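Flutura is looking for evening conversation partners to sit with adults who are learning English at our rooms in Skokstead. It's friendly, unhurried work – lots of tea, a fair bit of laughing – and you needn't have taught before. We meet for 4 hours a week and pay £50 for each evening.

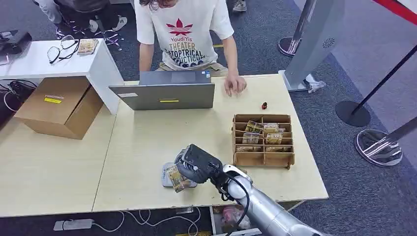 Do I need to speak another language?

Most of our partners speak only English, and they get along very nicely with patience and a bit of pointing.

If you'd like to join us, do write a few lines about yourself to Marina Theodorakopoulos at the Flutura office by 06/06/2022. She'll be delighted to hear from you.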